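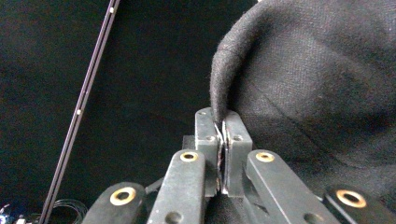

# Rolled edge on charcoal fleece: re-hem, bind or leave?

**mullus66**

I have a dark charcoal top, fairly thick, with a fuzzy surface. The raw edge at the bottom rolls towards the right side along its whole length. The original hem was coverstitched and came undone in March. I unpicked what was left and trimmed the edge straight with a rotary cutter.

Pressing doesn't hold. I have tried steam through a cotton cloth, 10 seconds at a time, wool setting, then a clapper. It lies flat on the board and has rolled again by the time it reaches the machine. Care label has been cut out, so fibre content is unknown.

Machine is a basic Pokell with zigzag and a three-step zigzag. No overlocker. What is the most reliable way to get a flat hem?

---

**c_bevan**

Stop pressing it until you know what it is. If it is polyester fleece, wool setting with steam can glaze the pile, and the shine doesn't come out. Snip a thread from the seam allowance and do a burn test over the sink. Hard bead means synthetic.

For the hem: turn up 25 mm, single fold only, clip it (don't pin), and sew with the three-step zigzag from the right side. Stitch length 1.5, width 5. Trim the excess close to the stitching afterwards.

---

**Idris Morgan**

Disagree on the single fold. On a fabric that curls this much the trimmed edge will roll back over the zigzag after a few washes. I would bind it. Cut a strip of lighter jersey across the grain, 40 mm wide, stretch it very slightly as you sew, wrap to the inside and stitch in the ditch.

Takes longer but the raw edge is enclosed.

---

**c_bevan**

Binding adds two layers at the side seams, where there is already bulk. A domestic machine of that class will stall or skip there. I have hemmed plenty of fleece with a single fold and the edge stays put if you stitch close enough to it.

---

**Idris Morgan**

Grade the side seams first. Hump jumper behind the foot when you start the climb. Skipped stitches at that point are usually the needle: use a stretch 90, not a universal.

---

**mullus66**

Burn test done. Hard black bead, sweetish smell, so polyester or mostly. I have turned the iron down.

Checked the seam allowance for shine and there is a faint patch near the left side seam. It will be inside the hem, so I can live with it.

Does the direction of the roll matter? It goes to the right side, and I am turning the hem to the wrong side, so the fabric is working against me the entire way round.

---

**heledd_m**

Yes, it matters. Knit curls towards one face on the cut ends and the other face on the sides. You won't change that with heat on polyester at a safe temperature. Control it mechanically:

1. Tack a line 6 mm from the raw edge, long stitch, loose tension.
2. Apply wash-away tape to the wrong side, between the tacking and the edge.
3. Fold up and finger-press on to the tape.
4. Sew, then remove the tacking.

I use Rasia tape, 10 mm wide. Test it on a scrap, as adhesive grips the pile less well than it grips a smooth knit.

Spray starch is the other option. It works on thin jersey. On anything with a nap it mostly sits on the surface and flakes.

---

**c_bevan**

Agree with the tape. Skip the tacking if the tape grips.

---

**Idris Morgan**

Would still bind. Reduce presser foot pressure whichever method you choose, or the top layer will creep and the hem will end up wavy.

---

**mullus66**

Ran both on offcuts on Sunday. Results:

- **Tape and single fold, three-step zigzag:** flat, slight waviness. Lowering the foot pressure removed most of it.
- **Jersey binding:** neater edge, but noticeably stiffer, and skipped stitches over the seam even with the stretch needle.

I am going with tape and the single fold, with the tacking left in until the end. The tape lifted in one place on the sample where the pile was thickest.

---

**heledd_m**

Use clips over that section and take them out as you reach the foot. Wash before trimming the excess, so that any relaxing has happened before you cut.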